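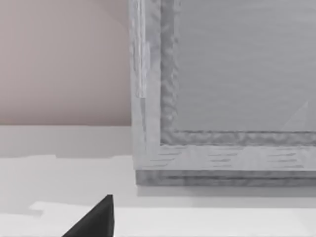 Waltus의 Dillia 2는 건물 벽체와 목재의 수분 상태를 확인하는 휴대용 측정기로, 핀 방식과 비파괴 방식을 한 기기에 넣은 제품이다. 시설 점검용으로 구입해 Dostanholm의 임대 사무동과 창고동에서 한 달 가까이 사용했다. 측정 대상은 도장 마감 벽, 석고보드 칸막이, 문틀과 창틀, 바닥 걸레받이였다. 분홍빛이 도는 옅은 베이지색 민무늬 벽과 밝은 회색 목재 틀처럼 표면 성질이 전혀 다른 두 재료가 가까이 있으면 측정 모드를 자주 바꾸게 되는데, 이 기기의 장점과 단점이 모두 그 전환 과정에서 드러났다. 작성 기준일은 2025년 4월 3일이며, 펌웨어는 3월 배포판이다.

구성품

본체, 핀 보호 캡, 예비 핀 한 쌍, 교정 확인용 블록, USB-C 케이블, 천 파우치가 들어 있다. 연장 프로브는 별매다. 인쇄된 설명서에는 전원과 모드 전환까지만 나와 있고, 재료군 표와 오류 코드는 내려받는 문서에만 있다. 한국어판 문서는 재료군 이름의 번역이 일정하지 않다. 같은 항목이 화면에는 '연질 목재'로, 문서에는 '침엽수재'로 표기되어 있어 처음에는 다른 항목으로 읽었다.

건전지는 단3형을 쓴다. 충전지를 넣어도 작동하지만 잔량 표시가 실제보다 낮게 나온다. 설정 메뉴에 건전지 종류를 고르는 항목은 없다.

핀 모드

핀은 나사식으로 교체한다. 공구가 필요 없고 풀림도 없었다. 목재에서는 값이 안정되는 시간이 짧고, 같은 지점을 다시 찔렀을 때 값의 차이도 작았다. 문틀 하부처럼 단면이 노출된 부위에서는 결 방향에 따라 값이 달라진다. 핀을 결과 나란히 놓을지 직각으로 놓을지 문서에 권장 방향이 적혀 있으므로 팀 안에서 하나로 통일해 두는 편이 낫다.

도장 벽에서는 핀 모드를 거의 쓰지 않았다. 자국이 남고, 임차인이 있는 방에서는 사전 동의가 필요하다. 석고보드는 핀이 쉽게 들어가지만 화면에 나오는 값은 목재 환산값이다. 이를 석고의 함수율로 옮겨 적으면 오류가 된다. 보고서 양식에 단위를 '%'로만 두면 검토자가 구분할 수 없으니 'WME' 표기를 함께 두어야 한다. 우리 양식은 Hayley Dawber가 열 하나를 추가해 해결했다.

석면 함유 여부가 확인되지 않은 마감재에는 핀을 사용하지 않았다. 구멍이 작더라도 자재를 손상시키는 작업에 해당하므로, 자재 대장에서 해당 구획의 기록을 먼저 확인하고 기록이 없으면 비파괴 모드만 쓰는 것으로 정했다. 제조사 문서에는 이 점에 대한 언급이 없다. 오래된 건물을 점검하는 사용자를 생각하면 경고 문구 정도는 있어야 한다.

비파괴 모드

본체 뒷면의 감지판을 표면에 밀착해 상대값을 읽는다. 함수율이 나오는 방식이 아니므로 같은 재료 안에서 높고 낮음을 비교하는 용도로 한정된다. 평활한 도장면에서는 결과가 일관됐다. 요철이 있는 뿜칠 마감에서는 감지판이 뜨면서 값이 낮게 나왔고, 누르는 힘에 따라서도 변했다. 벽지가 들뜬 구간도 마찬가지다.

금속 스터드와 매립 배관은 높은 값으로 나타난다. 일정한 간격으로 세로 방향의 높은 값이 이어지면 스터드로 보고, 불규칙하게 퍼지면 추가 조사를 했다. 기기에는 금속을 구분하는 기능이 없다. 별도의 금속 탐지기를 가지고 다니지 않는다면 오판이 생길 수 있다. Tùng Quan이 창고동에서 누수로 표시한 구간 하나는 나중에 도면을 대조한 결과 전선관 위치와 일치했다.

모드 전환은 옆면 버튼을 길게 눌러서 한다. 장갑을 끼면 눌렸는지 알기 어렵고, 화면의 모드 아이콘이 작다. 목재 틀에서 핀으로 읽은 뒤 바로 옆 벽면을 비파괴로 읽는 순서를 반복하다 보면 모드를 바꾸지 않은 채 저장하는 일이 생긴다. 저장 기록에는 모드가 함께 남으므로 사후에 찾을 수는 있다. 현장에서 알려 주는 기능은 없다.

저장과 내보내기

내부 저장 한도는 1,000건이다. 사무동과 창고동을 합쳐 51개 실을 측정했고 전체 측정점은 1,106개였다. 한도에 도달하면 경고음 없이 저장이 멈추고, 화면에는 작은 글씨로 'MEM'만 나타난다. 우리는 창고동 마지막 구역에서 이 상태를 늦게 알아차렸고, 저장되지 않은 측정점을 다시 읽었다. 한 건물 단위로 내려받고 비우는 절차를 권한다.

내보내기 형식은 CSV이다. 필드는 일련번호, 시각, 모드, 재료군, 값이며 실 번호를 기기에서 입력할 수는 없다. 측정 순서와 평면도의 점 번호를 맞추는 작업은 사람이 해야 한다. 시각 필드는 기기 시계를 따르는데, 건전지를 오래 빼 두면 시계가 초기화된다. 초기화된 상태에서도 저장은 그대로 진행되므로 하루 작업을 시작할 때 시계를 확인해야 한다.

PC용 프로그램은 사내 보안 정책상 설치하지 못했다. 기기를 연결하면 이동식 저장장치로 인식되므로 CSV 복사에는 지장이 없었다. 펌웨어 갱신은 프로그램이 있어야 가능하여 외부 노트북에서 처리했다.

Ashworth 제품과의 차이

기존에 쓰던 Ashworth의 핀 전용 기기와 나란히 놓고 문틀에서 비교했다. 건조한 목재에서는 두 기기의 값이 거의 같았다. 습한 쪽으로 갈수록 Dillia 2가 높게 읽혔으며, 재료군 설정을 바꾸면 차이가 줄었다. 어느 쪽이 참값에 가까운지는 시료를 건조해 질량을 재지 않았으므로 판단하지 않는다. 과거 기록과 이어서 추세를 보려면 기기를 바꾼 시점을 대장에 적어 두어야 한다.

Ashworth 기기는 저장 기능이 없어 야장에 손으로 적었다. Sewwandi Sultana는 측정 속도만 보면 두 방식에 큰 차이가 없다는 의견이었고, 나도 동의한다. 시간이 줄어든 쪽은 사무실에서의 입력 작업이다. 반면 손으로 적을 때는 실 번호와 위치가 함께 남았는데, Dillia 2로 바꾼 뒤에는 위치 기록이 따로 필요해졌다.

내구성과 유지 관리

사용 기간이 짧아 내구성을 평가하기는 어렵다. 확인한 사항만 적는다. 보호 캡은 끼울 때 걸리는 느낌이 약하고 주머니 안에서 두 차례 빠졌다. 노출된 핀에 손을 찔릴 수 있으므로 파우치에 넣어 운반한다. 감지판 표면에는 도료 가루가 묻으며 마른 천으로 닦인다. 화면 보호 필름을 떼지 않고 쓰면 조명 아래에서 숫자가 잘 보이지 않는다.

교정 확인 블록은 매일 작업 전후에 사용했다. 값은 계속 허용 범위 안에 있었다. 블록으로 할 수 있는 것은 핀 모드 확인뿐이고, 비파괴 모드는 확인 수단이 제공되지 않는다. 우리는 사무실 벽의 같은 지점을 기준점으로 정해 두고 매번 읽었다. 엄밀한 방법은 아니지만 큰 이탈은 잡을 수 있다.

평가

목재 부위의 핀 측정은 만족스럽고, 도장 벽의 비파괴 탐색은 용도를 상대 비교로 제한하면 쓸 만하다. 저장 한도 도달 시의 처리, 모드 표시의 크기, 실 번호 입력 부재는 단점이다. 앞의 두 가지는 펌웨어로 고칠 수 있는 문제로 보여 Waltus에 수정 요청을 보냈고, 접수 확인까지 받은 상태다.

소규모 건물 한두 동을 정기 점검하는 팀이라면 구입을 검토할 만하다. 측정점이 많은 시설에서는 위치 입력이 되는 상위 기종과 가격을 비교해 보기 바란다. 핀 측정만 필요하고 기록량이 적다면 기존 Ashworth 기기를 교체할 이유는 없다. 연장 프로브는 주문해 두었으며, 걸레받이 뒤쪽 측정 결과는 받아서 써 본 뒤 추가한다.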